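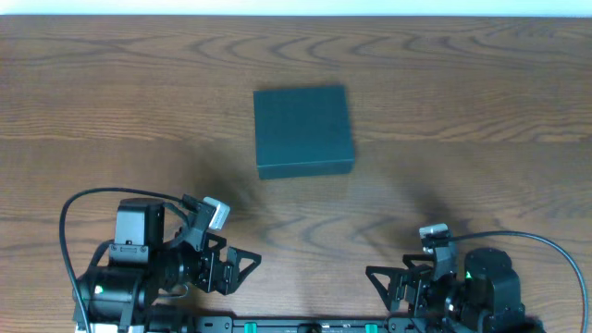

Caja cuadrada verde azulado con tapa, sobre una mesa de madera.

Vurkero: atribuciones en noticias sobre rupturas de famosos

Versión publicada el 13 de marzo de 2026
Idioma de los textos: español
Responsable: Desmond Lindqvist
Estado: utilizable con reservas (léase la sección de problemas conocidos antes de descargar nada)

Resumen

Vurkero reúne 183 noticias de prensa del corazón sobre separaciones, reconciliaciones y supuestas crisis de pareja, anotadas según a quién atribuyen la información. El corpus no dice si la pareja se separó. Tampoco dice si el medio mintió. Registra únicamente la fórmula con la que el redactor se cubre las espaldas: un comunicado, un representante, «una fuente cercana», otro medio, o nada en absoluto.

Conviene dejarlo claro desde el principio porque la versión anterior circuló con el nombre de «corpus de bulos», puesto por terceros, y alguien llegó a entrenar con ella un supuesto detector de noticias falsas. No sirve para eso. Una noticia con fuente anónima puede ser cierta y un comunicado firmado por los dos miembros de la pareja puede ser una pieza de publicidad. Dudamos de que exista un conjunto de textos de este género que permita distinguir una cosa de la otra sin llamar por teléfono a alguien.

De dónde salen los textos

Todas las noticias proceden de dos publicaciones digitales, Stokura y Whitfield, que cedieron parte de su archivo. La cesión se hizo en junio y la selección inicial la hicieron ellas. Es el primer motivo de desconfianza: no sabemos qué dejaron fuera. Preguntamos por los artículos retirados tras una reclamación y la respuesta de ambas redacciones fue que no entraban en el acuerdo. Es razonable desde el punto de vista legal y bastante malo para el corpus, dado que los artículos retirados son probablemente los más interesantes.

Stokura publica piezas cortas, casi siempre sin firma, y enlaza mucho a otros medios. Whitfield prefiere textos largos con declaraciones entrecomilladas, aunque las comillas no garantizan que alguien pronunciara esas palabras. En más de un caso la misma frase aparece en boca de «un amigo de él» y, en otro artículo del mismo medio, de «una persona del entorno de ella». Hemos conservado ambos textos tal como llegaron.

Los nombres de las personas están sustituidos por códigos. La sustitución se hizo con Wudov, una herramienta propia que busca nombres, apodos y títulos de películas o discos y los reemplaza de forma coherente dentro de cada artículo. Wudov falla con los apodos ingeniosos, y la prensa del corazón vive de ellos. Se revisó a mano lo que se pudo.

Contenido de la descarga

articulos.csv, con una fila por noticia
atribuciones.csv, con una fila por fórmula de atribución localizada
guia_anotacion.txt
desacuerdos.txt
LICENCIA.txt

Columnas de articulos.csv

El archivo tiene 7 columnas, separadas por punto y coma. La codificación es UTF-8. Si se abre con doble clic en una hoja de cálculo, es muy posible que las tildes se rompan; impórtese como texto.

id: identificador del artículo. No sigue el orden de publicación.
medio: stokura o whitfield.
titular: texto del titular, con los nombres sustituidos.
cuerpo: texto completo, sin pies de foto ni enlaces relacionados.
firma: si o no. Indica si el artículo original iba firmado; el nombre no se conserva.
etiqueta_titular: categoría de atribución del titular.
etiqueta_cuerpo: categoría dominante en el cuerpo.

No hay columna de fecha. La había, y la quitamos al comprobar que Stokura cambia la fecha de un artículo cada vez que corrige una coma. Una fecha que puede significar «publicado», «retocado» o «vuelto a subir a portada» no es un dato, y no nos apetecía ver gráficos de evolución temporal hechos con ella.

Etiquetas

Se usan cinco:

COMUNICADO: la información se atribuye a un texto difundido por alguno de los implicados, incluidos los mensajes en redes sociales.
REPRESENTANTE: agente, abogado, publicista u otra persona que habla en nombre de alguien.
ENTORNO: fuentes cercanas, amigos, allegados, testigos sin nombre y demás familia.
OTRO_MEDIO: la noticia remite a lo contado por otra publicación.
SIN_ATRIBUIR: se afirma y ya está.

La frontera entre REPRESENTANTE y ENTORNO es la más débil. Cualquiera que haya leído este tipo de prensa sospecha que buena parte de las «fuentes cercanas» cobra un sueldo de la persona de la que habla. La guía pide anotar lo que dice el texto y dejar fuera lo que sospecha el lector. Hubo discusiones.

OTRO_MEDIO tiene otro defecto. Cuando un artículo dice «según ha publicado una revista» y esa revista dice «según fuentes próximas», la etiqueta oculta que el final de la cadena es anónimo. No seguimos las cadenas. En las pruebas que hicimos, algunas acababan en círculo, con cada medio citando al otro.

Cómo se anotó

Trabajaron dos personas por separado, con la misma guía, y Desmond Lindqvist resolvió las diferencias. Esto significa que en los casos dudosos el corpus refleja el criterio de un solo individuo. El archivo desacuerdos.txt conserva las etiquetas originales y la decisión final, con un comentario cuando lo hubo. Quien vaya a citar resultados por categoría debería leerlo antes.

No publicamos un coeficiente de acuerdo. Se calculó, salía presentable, y al mirar de cerca vimos que lo sostenían los artículos de COMUNICADO, que suelen reproducir el mensaje entero y no ofrecen dificultad alguna. En el resto el acuerdo era bastante peor. Una cifra única habría tapado justo eso. Con desacuerdos.txt cada cual puede calcular la que prefiera.

La guía se modificó con la anotación ya empezada, para aclarar qué hacer con verbos como «apuntar» o «asegurar» en condicional. Los artículos ya anotados se repasaron, pero el repaso fue más rápido que la primera lectura, y se nota.

Problemas conocidos

Titular y cuerpo no siempre coinciden. Es habitual un titular SIN_ATRIBUIR («Rompen tras meses de crisis») sobre un cuerpo ENTORNO. No es un error de anotación. Por favor, no abran más incidencias por esto.

Hay duplicados parciales. Ambos medios compran textos de agencia y los maquillan. Se eliminaron las copias idénticas; las que cambian el primer párrafo siguen dentro. Si se parte el corpus en entrenamiento y prueba al azar, habrá fugas entre las dos partes y los resultados saldrán mejores de lo que merecen.

El medio se adivina con facilidad. Stokura y Whitfield tienen manías de estilo tan marcadas que un clasificador puede aprender a reconocer la casa y, de paso, acertar la etiqueta. Antes de celebrar nada, pruébese a entrenar con una publicación y evaluar con la otra.

La anonimización es floja. Los códigos sustituyen nombres, pero una boda en un castillo concreto con una lista de invitados concreta se reconoce igual. Los datos no son anónimos en ningún sentido serio – son datos con los nombres tachados. No intenten identificar a nadie y, si lo hacen sin querer, no lo publiquen.

El tamaño es el que es. Con 183 artículos se puede ilustrar una clase, probar una guía de anotación o discutir un rato. Ajustar un modelo grande y anunciar que «entiende el periodismo de famosos» nos parece temerario.

Usos que nos parecen defendibles

Estudio de fórmulas de atribución en español. Prácticas de anotación con estudiantes, sobre todo con los casos conflictivos. Comparación entre lo que promete un titular y lo que respalda el cuerpo. Pruebas de extracción de citas, siempre que se revisen a mano.

Usos que no

Puntuar la credibilidad de un medio o de un periodista. Predecir separaciones (nos lo han preguntado). Generar noticias del corazón con aspecto verosímil; el género ya se las arregla solo.

Licencia y cita

Los textos siguen siendo de Stokura y Whitfield y se ceden para investigación y docencia, sin redistribución. Las etiquetas y la guía pueden reutilizarse citando la procedencia. LICENCIA.txt contiene la redacción completa, que prevalece sobre este resumen si se contradicen.

Para citar: Lindqvist, Desmond. Vurkero: atribuciones en noticias sobre rupturas de famosos. 2026.

Cambios respecto a la versión anterior

Retirada la columna de fecha.
Añadido desacuerdos.txt.
Corregidos 5 artículos en los que Wudov había sustituido el nombre de una ciudad por el código de una actriz.
Reescrita la descripción de ENTORNO en la guía.
Eliminada del resumen la frase «refleja la prensa del corazón actual», que no podíamos demostrar.

Pendiente

Pedir otra vez los artículos retirados, sin grandes esperanzas. Marcar los textos de agencia. Decidir si los mensajes borrados de redes sociales siguen contando como COMUNICADO; por ahora sí.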